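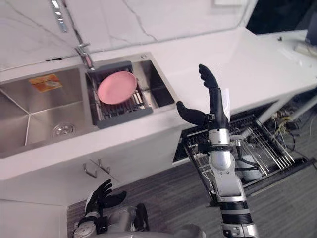

**Barros kitchens open at last, residents get a look**

November 13, 2022 - First of the refitted kitchens at the Barros apartments were shown to tenants this morning. Nine units done so far. The rest by January, says the contractor, Proltmont.

Same layout in every one. White marble counter, gray veins, and the marble carries on up the wall as the backsplash. Double stainless steel sink, one basin bigger than the other. Chrome faucet between the two. A dish rack sits down in the small basin, so plates drain there and the counter stays clear for cooking.

That last part went over well. Old kitchens had one shallow sink and very little room next to it, and the complaints go back years.

"I wash a pot and there's still somewhere to put a plate," said Odair Medeiros, second floor, who moved back in last week. "Before, everything went on top of the stove."

Not everybody is sold on the marble. Several tenants asked about stains, lemon juice and coffee mostly. Proltmont's site manager Benedito Lopes told them the stone has been sealed and will need doing again in 2 years. Who pays for that was asked twice and not realy answered. Lopes said it would be in the letter.

Cost per kitchen comes to $2,060 for counter and sink together, fitting included. Tenants pay nothing up front. Rents stay put until the work is finished, after that no word yet.

A few small gripes too. Stickers left on new sinks (peel them off yourself, warm water does it). One cabinet door on the third floor that wont close. Lopes wrote down the unit number.

Next up is the Vernis Street side of the building. Those tenants should clear their counters and under-sink cabinets before the crew comes, notices go under doors this week. Water will be off in the mornings only. Questions to the Proltmont desk in the lobby, open til noon.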